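Renato Tolentino
ok quick thread on the play kitchen corner bc three people asked and I have like ten minutes

Renato Tolentino
started as one shoebox. now its a whole table. white top, shows every crumb, love it anyway

Renato Tolentino
rule one: not everything out at once. We used to dump the entire bin and the kids just swam in it. Now it's a plate, a bowl, a bit of fruit, a cloth. Rest stays on the shelf

Renato Tolentino
they play longer that way. no idea why. Reynaldo says restaurants do the same thing with short menus, ok Reynaldo

Renato Tolentino
the big plate came out of a Kistgate bargain box. Wanted a matching set. There was no matching set. moving on

Renato Tolentino
strawberries always win. Every kid goes for them first. We had bread, a fish, some sad looking corn, all of it gets ignored. strawberry soup, strawberry pizza, strawberry for the baby

Renato Tolentino
so if you're buying toy food get extra strawberries and skip the corn. thats the advice

Renato Tolentino
cloths: real ones, kitchen size. tablecloth, apron, blanket, cape, picnic. best thing in the whole corner and it goes in the washer. Bright prints so you can find them under the couch

Renato Tolentino
cleanup is the part I'm still bad at. What kinda works: kids put stuff BACK on the table instead of in a bin. "set it for tomorrow." They'll do that. they will not do "clean up"

Renato Tolentino
round stuff first, then food, cloth last. Somebody always wants to fold the cloth, let them, it'll come out crooked, its fine

Renato Tolentino
wash day is once a week, everything thats plastic in the sink w/ dish soap. dont overthink it

Renato Tolentino
more shelves coming in September if I ever get to teh hardware store
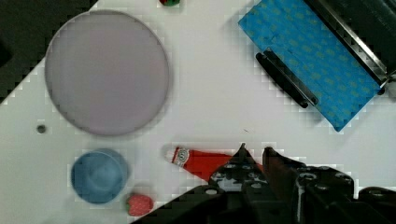

Sulterbridge, March 24, 2018
blue bowl, big pale plate, strawberry, the cloth with the little yellow-green print. Still need a second bowl, if anyone has a spare one message me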